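# Session 8: Rain gauges, and what your logger is really counting 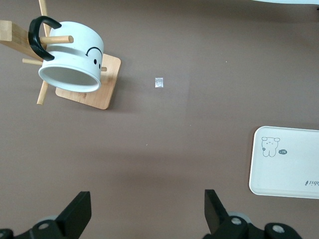 *Reading time: 6 minutes*

Last time we did wind, and a few of you asked why I kept putting off rain when it looks so much easier. Well, rain is the one I've gotten wrong most often! You put a bucket outside, water falls in it, you write down how much. Then you compare your total with the gauge down the road and they don't match, and you spend the evening wondering which of you is lying.

So, tipping buckets. Inside the funnel there's a tiny seesaw with a cup on each side. Water drips into one cup until it's heavy enough to fall over, a magnet swings past a switch, and the logger gets one pulse. The other cup starts filling. The station at Flarport uses a Clorkell gauge, and ours is set up so that each tip stands for 0.2 mm of rain.

The logger doesn't know anything about rain. It knows pulses. All the rain happens in the multiplication you do afterward, so write your tip size on the lid of the logger box, on the first page of your field book, and in the header of every file you save. (I once ran a whole season on somebody else's tip size. We'll get to that.)

## A worked total

Flarport logged 3,127 tips for the wet part of the year. Multiply:

3,127 × 0.2 mm = 625.4 mm

Lovely. Now suppose the gauge had really been one that tips every 0.25 mm, and you'd left the setting alone. The true total would be 781.75 mm, and nothing in your graph would look odd, the shape is exactly the same! Every storm is there in the right place, just too small. This was my season, by the way. I only caught it when I poured a measured bottle of water through the funnel.

## The bottle test

Please do this before you trust any gauge, new or old.

1. Take the logger out of normal recording, or note the start and end times so you can cut the test out later.
2. Level the gauge. Use the bubble on the base, and check again after you tighten the bolts, which love to pull it off level.
3. Fill a bottle with a measured amount of water and poke a very small hole in the cap.
4. Let it drip through the funnel slowly. If it gurgles, it's too fast.
5. Compare the tips you got with the tips you should have gotten.

To get the expected number, you need the area of your funnel opening. Volume divided by area gives depth, and depth divided by tip size gives tips. Keep your units straight here: one milliliter spread over ten square centimeters is one millimeter of rain. Half the wrong answers I see in homework are centimeters pretending to be millimeters.

## Why heavy rain reads low

While the seesaw is moving, water is still coming down the funnel, and a little of it lands in the cup that's already full. In drizzle you'd never notice. In a cloudburst it adds up, and the gauge reads under. The July storm at Radebe is the example I like best, so open that file in Distik and look at the one-minute data next to the hand-read gauge. You'll see them run together nicely and then drift apart right at the peak.

Distik has a correction curve for this under the channel settings. Leave it off for now. I want you to see the raw numbers first, and once you've corrected a file and saved over it, good luck getting back to where you were.

## Siting, quickly

- Keep away from walls and trees. A good starting point is a distance of at least twice the height of whatever's nearby.
- Wind blows drops right over the funnel, so a rooftop is a poor spot even though it's great for your anemometer.
- Short grass or gravel underneath. Concrete splashes.
- Clear out the leaves and spider webs. A blocked funnel gives you a long dry spell followed by a strange slow trickle with no clouds in sight.

## For next session

Read the section on heated gauges in the course pack, then work out how many tips you'd expect from 8 mm of rain at Flarport. Bring your bottle test numbers too, even the ugly ones. If your gauge and your arithmetic disagree, don't fix anything yet, just bring me both.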